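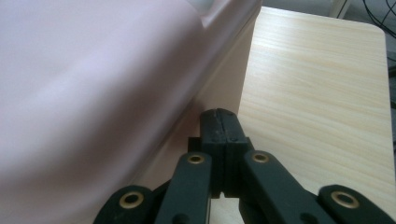
Surely a village is either there or it isn't, a reader of our first draft objected in the margin, and if it is there it must be called something. We had some sympathy with this view and held it ourselves until we opened the second of the two name lists. The remark deserves a proper answer all the same, and this section tries to give one.

Search this journal Search Advanced search

3.2 Matching settlement names in the Linerer district

The work used two sources. The first is the Naidoo gazetteer, a list of settlements compiled from older paper maps and keyed in by hand, with one name and one point for each place. The second is the district's own register, which allows a place as many names as its residents care to put forward, and they have not held back. We froze both lists on 6/20/19, by which time the register had begun to change faster than we could read it. After removing exact repeats we were left with 1,687 records in the gazetteer. No such tidy figure is given for the register, as it depends on what one is willing to call a place, and the authors did not reach full agreement on that.

A record was accepted as a match when the names agreed after spelling had been made regular and the points lay within 5 km of one another. The distance was chosen after trying smaller ones, which threw out several towns large enough to have a bus station. The older points were often put where there was room on the map to print the name, so that a good number of lakeside settlements are, on paper, in the lake.

Spelling was handled in Drelto, which strips accents, doubled letters and words such as "upper", "lower" and "new". It does this briskly. It also merged Upper Skitamari with Lower Skitamari, two places on opposite sides of a ridge whose people would not thank us, and folded in New Skitamari, the oldest of the three by a comfortable margin. We put the direction words back and ran the step again. The rule about doubled letters was kept, although it did some harm to short names.
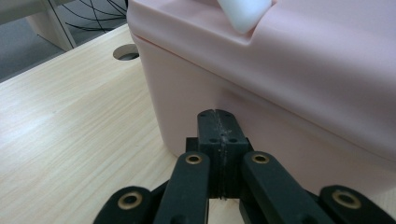
Figure 6. Pale pink plastic storage box with a white object on its lid.

The remaining cases fall into two kinds. In the first, one settlement appears under different names in the two lists, usually an official name and the one people use. These were joined by hand with the help of road signs, school lists and, in one stubborn case, the timetable of a ferry that no longer runs. In the second, one name covers several settlements. The gazetteer has nearly 40 entries that translate as "the place by the water", in a district with a great deal of water. Distance alone cannot separate these where they follow one another along the same bank, and we have marked them as doubtful and left them in the file.

Leaving them in was a choice. Dropping doubtful records gives a cleaner table, but the losses are not spread evenly: small river settlements go first and the market towns stay, and anyone using the file to plan a clinic would find the river banks pleasantly empty. We prefer a file with a warning column. Users who dislike the column may filter on it, and we suspect most will do so without reading what it says.

As to the objection, a village may be there in July and somewhere slightly different after the floods, with the same name, the same families and a new point. The register moves the point. The gazetteer does not, and is admired for its stability. Our file keeps both positions and takes the register's as the default, except where the register has put the village in the next district, which we took to be a typing error until we checked the district boundary and found that it had moved as well.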